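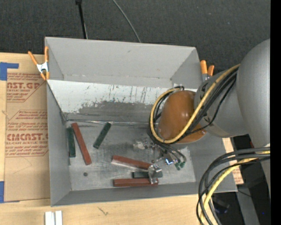

**Can a robot arm sort parts out of a bin yet, or is that still a person's job?**

Posted by Waqas Jadoon

We run a small shop and one person spends a good part of the day reaching into bins, picking out blocks and laying them the right way round for the next station. The blocks come in two colors and land however they land. We do 600 on a slow day and 1000 on a busy one. A salesman from Wevero tells me an arm can do all of it. I'd like to hear from people who have tried. I also have a pile of laundry at home, if anyone wants to talk about that.

**Anitha Chacko**

Yes for blocks, with conditions. Plain rectangular parts are about as easy as picking gets. Where ours slows down is a block lying flat against the bin wall, or one lying across another. The fingers need room on both sides, and the wall takes that room away. A bin with sloping sides helps some.

Things I would check before paying anybody:

- Clamp the bin down. If it shifts, your positions are off.
- Watch the cables at the wrist through the full reach, down in the corners too. Ours snagged on the rim twice in June.
- Shiny metal floors gave our camera trouble. We put in a dull mat.
- Ask for a trial with your own parts, a full bin, and the last few left at the bottom. The last few are the hard ones.

We still have a person walk over and clear it when it gets stuck. She looks after other machines as well, so it pays – but it did not replace her.

**Nipon Limsakul**

depends on the gripper. my cousin's place has one and it's slow but it doesn't take lunch

**Lleucu Kneath**

Agree with Anitha about the trial. On the laundry: no. A block keeps its shape when you grab it and a shirt doesn't. I've seen folding demos and they were one towel at a time. Buy the arm for the shop and fold your own shirts for now.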